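Section 4. Recording Pick-and-Place Examples in a Home

Jeseck Hand-Held Gripper, Operator Guide
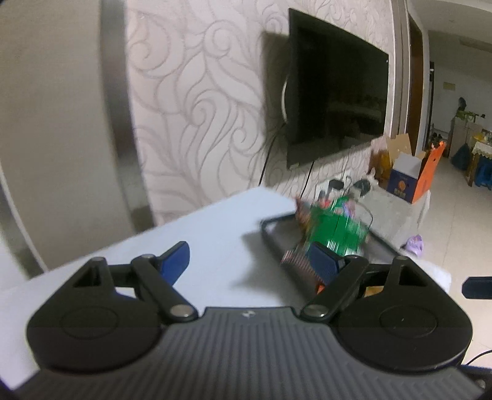
4.1 Before you start

This section covers a normal recording session in a home or other furnished room. It assumes that the gripper has been charged and paired (Section 2) and that the finger pads have been checked for wear (Section 3). If you are recording with two grippers, read 4.6 as well.

Each session is built from short recordings called takes. One take is one complete task, from the moment your hand starts moving toward the object until the object is released and the fingers are clear of it. The learning system treats every take as a separate example, so two tasks in one take will be rejected at review.

You will need:

The gripper and its wrist strap
The task card for the session
The objects named on the task card
A tray or shallow container, if the card calls for one
A memory card with enough free space for 200 takes

4.2 Setting up the work area

1. Choose a flat surface between knee and waist height. A table or the top of a low cabinet will do.

2. Place the tray where you can reach all sides of it without leaning on the surface.

3. Set out the objects. For snack and candy tasks, use packages that are sealed and undamaged. Soft packages may overlap each other or rest on the edge of the tray, as they would in an ordinary kitchen or living room.

4. Leave the rest of the room as it is. Furniture, boxes, plants and toys in the background are wanted. Do not tidy up for the recording unless something is a tripping hazard.

5. Turn off any television or monitor facing the work area. Moving pictures on a screen disturb the position tracking.

6. Switch on the room lights if daylight is weak or changing quickly. Keep the lighting the same for the whole block of takes.

Caution: Route loose cables away from where you will stand and walk. If a cable has to cross the floor, tape it down.

Caution: Ask the people living in the home to stay out of the work area during takes. Do not record anyone who has not signed the household form.

4.3 Starting a session

1. Put your hand through the wrist strap and tighten it until the gripper does not slide.

2. Hold the power button for 2 seconds. The status light turns white.

3. Open and close the fingers fully three times. The Gondon app shows the opening width as a bar. If the bar does not reach both ends, run the finger calibration in Section 3.4 before going on.

4. In the app, enter the task number from the card and your operator code.

5. Hold the gripper still over the work surface until the app shows Tracking Ready.

Note: A plain white surface gives the tracker very little to work with. If Tracking Ready does not appear, raise the gripper so that more of the room is in view, wait, and lower it again slowly.

4.4 Recording a take

1. Hold the gripper above the surface with the fingers open and pointing at the work area. This is the start position.

2. Press the thumb button once. The app beeps and recording begins.

3. Move toward the object at an even speed. Do not rush the last part of the reach. Fast hand movement blurs the object just when the system needs to see it.

4. Place one finger on each side of the object and close until it is held. With soft packages, stop closing when the package no longer slips. Squeezing harder will not improve the take and may burst the seal.

5. Lift, move and release as described on the task card.

6. Open the fingers, return to the start position and press the thumb button again.

If you miss the grasp, you may try again within the same take. Recovered grasps are useful and should be kept. If you drop the object off the table, touch it with your other hand, or bump the gripper hard against something, end the take and mark it Discard.

Note: Pushing an object against one finger before closing the other is allowed. It is a natural way to pick up a flat bag, and the system should see it done.

4.5 Changing things between takes

A block is 24 takes of the same task. Within a block:

Move the objects to new positions after every take.
Turn packages over or end to end every few takes.
Move the tray at least twice.
Approach from a different side in the second half of the block.

Do not change the task, the operator or the room within a block. Start a new block for any of these.

The Brukent trial set, which held 2,377 takes, had to be partly repeated after review. Many takes in it began with the package in the same corner of the tray, and the trained arm kept reaching for that corner wherever the package was. Please take step one of the list above seriously even late in a session.

4.6 Two grippers

Pair the left gripper first, then the right. Start both from the left thumb button. When one hand is idle, hold it open at the side of the work area and keep it still. An idle finger pad showing at the edge of the picture is acceptable. Resting the idle gripper on the table is not, as the app will read it as a contact.

4.7 Ending the session

1. Review the take list in the app and confirm any takes marked Discard.

2. Add a short note for each block. Name the surface and the objects, and mention anything unusual, such as a change in lighting.

3. Hold the power button until the status light goes out, then remove the memory card.

4. Wipe the finger pads with a dry cloth. Sugar and grease from packaging build up in the texture and reduce grip.

5. Upload the session to the Gaete server the same day.

Questions about task cards go to Telma Navarrete. Rejected blocks and re-recording requests are handled by Catalina Montecinos. Include the block number in either case.

Continue to Section 5 for drawer and door tasks.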